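Sellbridge Open Day: the bathroom at the end of the hall

August 2023

The bus from Histudville takes 43 minutes and lets you off beside a paddock, and from there you follow the cardboard arrows to the Sellbridge display units. I'd gone for the kitchens. Everyone goes for the kitchens. By the time I'd queued for a sausage, the kitchens were full of couples opening drawers, so I started at the other end with unit 18 and its bathroom.

It's small. The tiles are beige with a marble pattern, floor to as high as I cared to look, and there's a curved glass shower in the left corner for people with good elbows. The toilet has the back wall to itself, with a bidet seat and more buttons than my car. Cleaning was the theme of the day, and the bowl was getting the brush.

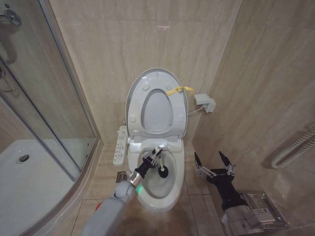 I have opinions on toilet brushes. Mine lives in a pot behind the door and comes out when my mother-in-law phones from the highway. A black brush head strikes me as sensible, as it keeps its secrets. The white handle I'm less sure of.

The handout (three pages, stapled on the wrong side) is firm on the order of things. Lid up, seat up, brush under the rim, then the bowl, then wipe down the panel with a cloth that hasn't been anywhere near the first two. My own system has been one cloth and optimism.
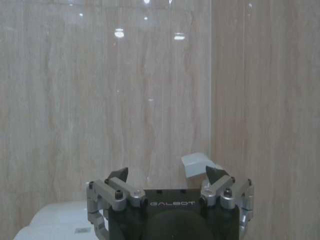
The seat and the floor

The bidet seat was what the crowd wanted to talk about. A man in a Wamard cap asked if it was noisy and was told to read the brochure. The price in the brochure is 163 dollars above the plain seat, before the plumber. The control panel hangs off the left side with its little grey icons, and I'd want my glasses for those, at an hour when I don't generally have them on.

With the lid down it's a tidy enough thing, long and oval, though white gloss shows every smudge and this one had a few.

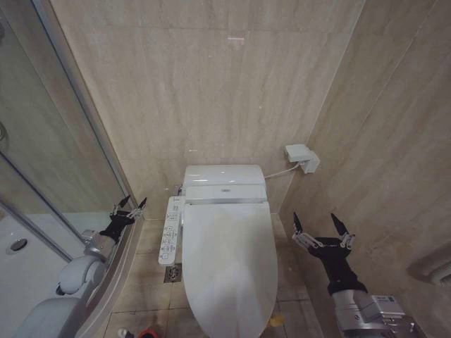
I did like the floor drain, a square metal grate beside the toilet where you could send a bucket of water without a second thought. The floor tiles had some dirt and scuffs on them, which cheered me up no end after the handout.

Au, the café next to the sales office, does a decent flat white and a scone you could tile with. I never did get into the kitchens.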